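Prarkden Working Group on Handling Practice
Minutes of the meeting of 10 December 2024

1. The minutes of the May meeting were approved without change.

2. Packaged goods. The group reviewed the draft rule on picking up film-wrapped food with two-finger grippers. It was agreed that pads shall close on the body of the package and that sealed ends shall be avoided where possible. Pads are to be inspected after every 1000 grasps. 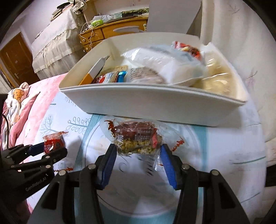

3. Record keeping. The Salitz site reported 164 log entries, of which 27 lacked an operator code. Entries without a code will be returned to the site for correction.

4. Section 18 of the draft, on cable routing, was deferred. Ngô will circulate revised wording before the next meeting.

The meeting was then adjourned.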